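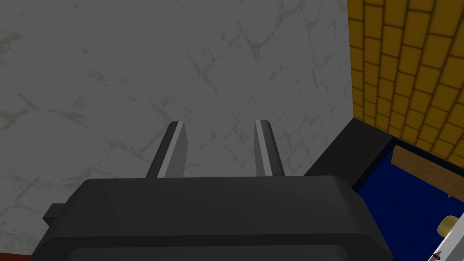 What is Vurkirton about, and should you start it if you bounced off the first chapter? It's a novel about a ferry clerk named Joo who finds a dead man's ticket book and starts traveling under his name, and you should start it again from chapter two.

I finished it last night and I have so many thoughts, so - thread! Mild spoilers up to the trial, none after.

The first chapter is all harbor law. Skip it, come back later, you'll love it then. The story really gets going when Joo steps off at Cinora and the innkeeper greets her like an old friend.

Mekdes Gashaw wrote it in 258 pages and I can't believe how much fits in there. A drowned village, a forged will, two weddings (one of them fake, and it's the better wedding!).

Judge Pidel is my favorite. He knows Joo is lying by page 90 and just keeps inviting her to dinner. The soup conversation! I read it twice and then read it out loud to my sister over the phone.

The debt is 4000 crowns and every chapter someone new claims it. I lost track once and had to flip back to the letter in chapter five - keep a bookmark there.

One complaint: the brother. He shows up with 100 pages left, gives a big speech, and goes back to sea. I wanted more of him or none.

If you've read it, tell me who you think wrote the second letter. I say the innkeeper. My sister says Pidel and she won't budge.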